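Clastska Housing Trust
Furnished Rooms Program: progress report to the Beyene Fund
October 22, 2022

Where we are

The grant agreement asks us to report on "progress, challenges and learning." We have had plenty of the last two, and a respectable amount of the first.

Of the 28 short-stay rooms you agreed to pay for, 19 are furnished, inspected and signed off. Families who have lost housing can stay in one for up to twelve weeks while we look for something permanent. The remaining nine rooms are all on the top floor of the Dernuria building, where the roof has been taking up most of our attention.

Bedrooms are the part people ask about, so those came first. Each has a proper bed, and we let the rooms differ from one another where the price was the same. One bed has an upholstered off-white headboard with a wavy top edge, which the finance team called frivolous until they saw that the plain one cost more.

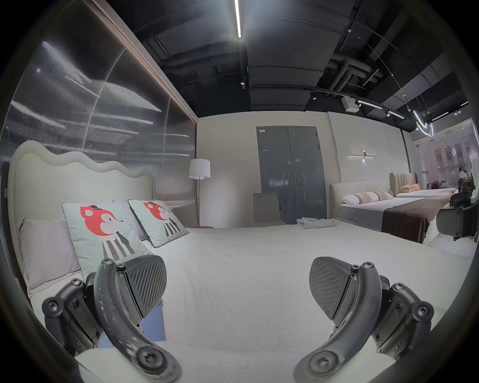 The roof

Your July letter asked whether the roof was "substantially resolved." It was substantially discussed. The first contractor found the leak, repaired it, and then found where the leak had moved to. A second firm, Drarnness, took over in September and has replaced the flashing on the north side. We have had three heavy rains since then and one damp patch, in a closet, and they have agreed to come back for it at no charge.

We will not furnish the top floor until it has stayed dry for a full month. This pushes completion to December, two months later than the date in the agreement. We should have allowed for it in the first place — the survey did say "aging," and we chose to hear "charming."

Money

Spending is within the total, though it has wandered around inside it. Linens and mattresses came in under budget. Locks came in over, mainly due to a rule change that meant every door needed a new one.

We would like to move $4,000 from the linen line to the building line. No new money is requested. The form for this is attached, along with the form that authorizes us to submit the form.

Bedding and laundry

We planned on two sets of bedding per room and now think three is the right number. White was chosen so that everything could go in one hot wash and any sheet could go to any room.

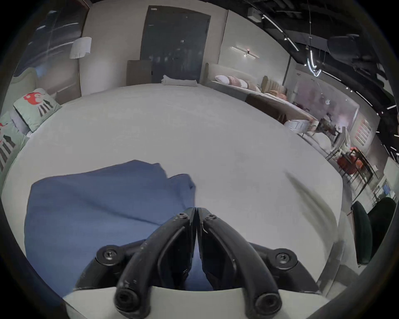 The laundry contract has been less tidy. The service bills by the bag, with a minimum of 200 bags a quarter, a figure we have yet to come near. We have asked for a smaller contract and were offered a larger one at a better rate. Talks continue.

Next quarter

Finish the top floor and open the last nine rooms.
Settle the laundry contract, or learn to produce more laundry.
Send you the exit survey results, which are currently in two spreadsheets that disagree.

We would welcome a visit once the top floor is open. The elevator should be working by then, but please wear comfortable shoes.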